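Print this page
E-mail this page

Room 307: Cleaning Out the Upstairs Workroom

The Urkcombe building has had an upstairs workroom for as long as most of us have been coming here. It was used for sign painting first, then for costume repair, then for storing whatever did not fit in the Dremberg Street annex. By last February the door would only open halfway. We got it back over four weekends, working from the window side toward the hall, and this page is a record of how it went.

The notes are in the order the work was done. Most of the first weekends went by without anyone taking pictures, so the early entries are text only. If you have any of your own, send them to the office and they will be added.

Weekend one: the shelves

Everything on the metal shelves came down and was sorted on the hall floor. Fabric went into one pile, paper into another, and anything with a cord was set aside to be tested. The Mavromatis sewing tables were folded and moved next door, where they will stay until spring. The top shelf held 50 feet of garden hose. It went to the shed.

Weekend two: paper and paint

Old programs were boxed by year. We kept two copies of each and recycled the rest – that alone filled the back of a station wagon. The paint cans were opened one at a time. Dried-out cans went in the regular trash with the lids off, and usable latex was moved to the basement. Anything oil-based was taken to the county drop-off on Bastden Road, which is open mornings only and charges nothing for household amounts.

Weekend three: the carpet

There was some talk of pulling up the beige carpet. In the end we vacuumed it twice and rented a cleaner for $30. The stain by the window is lighter but still there. The black baseboards were wiped down with a rag and dish soap, and they needed it.

Move the vacuum slowly along the baseboard. Scraps collect in the crack and a quick pass leaves them behind.

Weekend four: walls, hooks and trash

The walls got a coat of white. We used adhesive hooks in place of nails, so there is no plaster to patch if things get moved around later. Put them up on clean, dry paint and leave them overnight before hanging anything. They are meant for light things such as bags, aprons and extension cords.

The small trash bin now has a regular spot against the wall and should be emptied by whoever uses the room last. Liners are in the hall closet, second shelf.

A plastic shopping bag on its hook, with the lined bin on the carpet under it. There are still a few small black scraps on the floor to pick up. 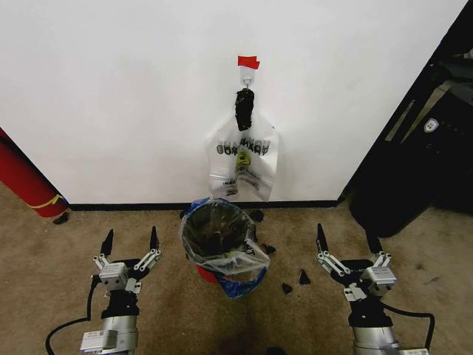
What is left to do

The door needs a new closer, and the overhead light on the hall side still buzzes. We have $100 left in the room budget and would like to spend it on a second set of shelves, used if possible. The key is at the front desk. Sign it out and bring it back the same day.

The room can be reserved again starting Saturday, December 13, 2025. Groups that had a regular slot before the cleanup will get the same slot back unless they tell the office otherwise.

Reader comments (4)

quiltbag: Glad to see this done. Were there any zippers in the fabric pile? I left a shoebox full of them up there and would like it back if it wasn't tossed.

Office: The zippers are in a drawer of the gray cabinet. Come by any weekday.

northstairs: We have those stick-on hooks at home and they do fine until summer, then they let go one after another. Our hallway gets very warm though. Might be different in there.

pm_basement: Please don't put any more latex in the basement without labeling it. I have seven cans down here with no color written on them.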